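Storeo Reading Rooms – progress report for the second grant period

Prepared by Ulla Kettunen for the Bivberg fund

The reading room at Tanar opened in October, three weeks later than planned. The delay came from the shelving, which arrived in the wrong depth and had to be sent back. The supplier, Nieminen, covered the freight both ways.

We now have 157 registered borrowers. The target for the period was 100, so we are ahead on that line. Lending is behind. We had hoped for 1000 loans and have not reached it, mainly on account of the shorter opening hours before the evening shift was staffed. Urho Rautiainen has worked evenings since then and loans have picked up each week.

The language circle meets on Tuesday at 10. Szymon Mazurek runs it in Polish and Finnish, with 2 groups at present. The second group is full and we keep a waiting list.

Spending is within budget except for heating. Aarne Karppinen has asked the landlord for a new quote on the windows – the old frames let in a draft along the whole street side. We expect an answer before the next report. 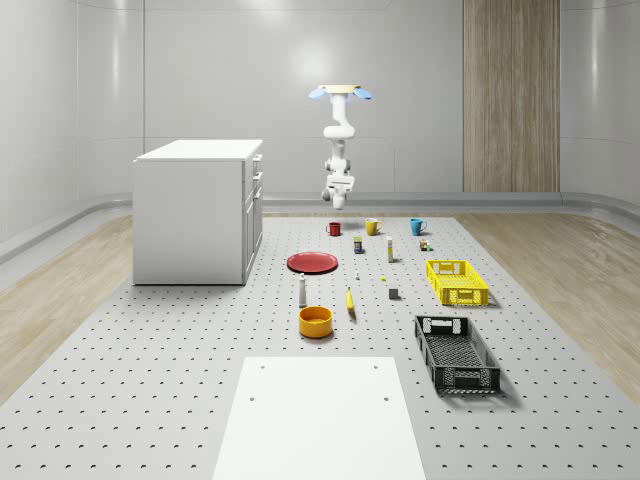
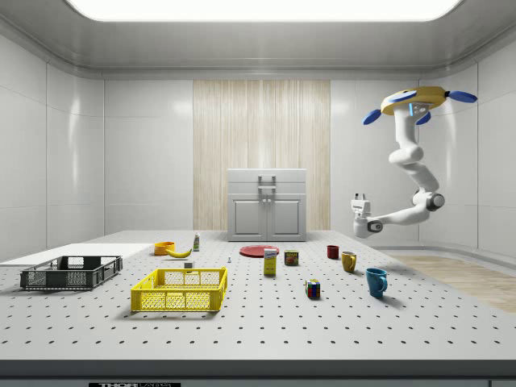

For the next period we ask to move the unspent travel money to large-print books, which older borrowers request more than anything else. Ulla Pitkänen has drawn up the order list and can send it on request. The signed accounts will follow by mail.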